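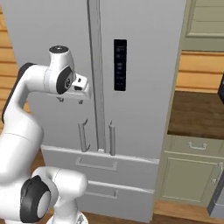 Kevuvetti Kitchen Pack

The Kevuvetti Kitchen Pack is a set of simulated kitchens for people who want to teach a robot arm to do household jobs without owning a kitchen they're willing to have wrecked. It's made by Lirkar, a small software outfit in Musarthorpe, and I've been using it long enough that I ended up writing most of this entry myself. So you'll get the facts, and you'll get my opinions mixed in with them (sorry, that's how this wiki works, and anyone can edit it).

What's in it

You get 34 rooms, and every one of them is a kitchen of some kind. Some are tiny galley affairs and some are the sort of thing you'd see in a show home, with green cupboards, wooden walls and a great big French-door fridge with drawers underneath. You drop an arm into the room, pick a job from the list and off you go. There are 17 jobs in the standard pack, things like opening a door, shutting a drawer, moving a mug from the worktop to a shelf, and turning a tap.

The arm that comes with it is a plain one with two fingers. You can swap in your own model if you have the files, though I'd leave that until you've got a few jobs working with the stock one. I didn't, and lost most of March to an elbow that bent the wrong way.

The fridge jobs

These are what most people buy it for, me included! A fridge door is a lovely test. The handle is a long upright bar, so the arm has to turn its hand to suit, get its fingers either side, and then pull in a curve while the rest of it keeps out of the way of the door. If it pulls straight back it either slips off or the whole thing judders. On a two-door fridge the handles sit close together in the middle, and my arm spent its first evening trying to grab both.

The freezer drawers are harder. There's no bar to hold on that model, only a recessed pull, so the fingers have to hook in and drag. They're also low down, and if you've parked the base too near then the arm has to fold up on itself to get there. Move the base back a bit before you blame your code.

Lirkar lets you set how stiff the door seal is, on a scale that goes up to 100. It arrives set to 5, which is far too easy. My own fridge at home feels like a 60 at least. Turn it up early on, or your arm will learn a weak little tug that's no use for anything else.

Kershaw

Kershaw is the scoring tool that comes bundled. It watches a run and gives you a mark for whether the door opened, how far, and whether the arm bumped anything on the way. I like it a lot. It's strict about knocks, so brushing a cupboard loses you points even when the job gets done, and I think that's right given that somebody may one day stand next to the real thing.

The replay viewer is less good. You can spin the view round and stop it at any moment, but there's no way to jump straight to the knock, so you sit there dragging a slider back and forth.

What it runs on

Any fairly recent desktop with a proper graphics card will do. My laptop managed the smaller rooms and sounded like a hairdryer in the big ones. You can turn the shadows off and it helps loads.

Criticisms

The rooms are too tidy. Real worktops have post on them, and a fruit bowl, and somebody's keys. There's a clutter option but it only scatters the same few cans about. The manual is thin as well, and the page on swapping grippers still talks about a menu that went two versions ago. The user forum is friendly and quick, so ask there first.

Categories: Robot simulators | Household robotics | Paid software

Shared 34 times | 4 comments

Comments

gantryfan: The bit about moving the base back fixed my drawer job. Thank you!!

pudding_lane: Does the seal setting work on the freezer drawers too, or only the doors?

teabreak: Both in the version I've got. It's under the appliance tab, right at the bottom.

oldservo: Bit harsh on the replay viewer. You can set bookmarks with the B key while it's playing, then skip between them.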